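Most guides to rebuilding an old office desktop are written by people who want to sell you thermal paste. I've read a lot of them and tried most of what they recommend, and a fair amount of it is padding. What follows is the order I use for putting the processor, memory and a card back into a used tower. It takes me 30 minutes when nothing argues with me.

## Before you buy anything

You need a Phillips screwdriver, a lint-free cloth, isopropyl alcohol and a small tube of paste. The Plinent "complete builder kit" has 400 pieces in it. I used 5 of them. Lise Chan bought the same kit in December and tells me she has used the tweezers once, on a splinter.

Wrist straps: I wear one if the carpet is bad. Touching bare metal on the case before you pick up a part has done the job for me otherwise. I won't promise it will for you.

## Set the machine up

1. Shut down, switch off at the wall, pull the power cord.
2. Hold the power button in for a few seconds.
3. Lay the tower on its side so the open side will face the ceiling. Some guides have you work with it standing up. Try lowering a processor into a vertical socket and see how you feel about those guides.
4. Take the side panel off and put it somewhere you won't step on it.

Now find a place for the loose parts. Forum advice leans heavily on anti-static mats and labeled bags. Bags are fine for storage, but on the bench I want every part visible and standing in its own spot, so I can tell at a glance what hasn't gone in yet. A printed holder works, and so does a clean cardboard box with slits cut in it. Don't stack memory modules on top of each other.

## Processor first

Look at the socket before you touch the chip. Use a flashlight and look from two angles. If the contacts in the socket are bent, stop, and don't believe the video where a man fixes them with a mechanical pencil. Yutong Du tried it on a board from Igwe and made it worse.

If the socket looks clean:

- Open the retention frame fully.
- Hold the chip by its edges and match the corner mark and notches to the socket.
- Lower it straight down. It should drop into place under its own weight.
- Close the frame and latch it. The latch takes more force than you'd like. The chip should have taken none.

Paste goes on just before the cooler. A pea-sized blob in the middle is enough. I've compared dots, lines and crosses on the same machine and couldn't measure a difference worth writing down.

![]()

## Memory and cards

Open the clips at the ends of the slots, line the notch up with the key, and press on both ends until the clips close. Bukola Isah swears you can hear a good click every time. I've had modules click and still sit crooked, so look along the top edge afterward.

If you have two modules and more slots than that, check the manual for which pair to fill. Slot colors usually help, but on plenty of office boards they're all the same, and guessing gets you a machine that beeps.
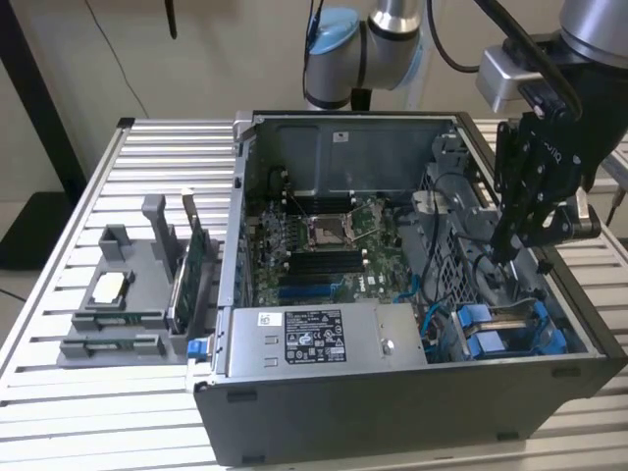

*Tower on its side with the socket frame open. The card, CPU and both memory modules are in the holder on the left.*

The expansion card goes in last because it blocks your hands. Push it down evenly, then fasten the bracket.

## Cables

Tidy cabling is oversold. Clurkura has a long page claiming it will transform your temperatures, with no temperatures on it. Keep cables out of the fan blades and don't bend the SATA leads sharply at the plug. Past that you're decorating.

Do press on every connector you were near, including ones you never meant to touch. The drive cables are easy to nudge loose with a sleeve.

## First start

Leave the side panel off. Connect a monitor, a keyboard and power, and turn it on. The first boot after a memory change can be slow, so give it a couple of minutes before you panic.

If you get nothing, pull the cord, take out all but one memory module and try again. Next, reseat that module in another slot. Only after that would I take the cooler off and look at the processor. Kelechi Ajayi goes straight to blaming the power supply and has bought 6 of them that way.

Once it starts, check in the firmware screen that the full amount of memory shows up, then put the panel back on.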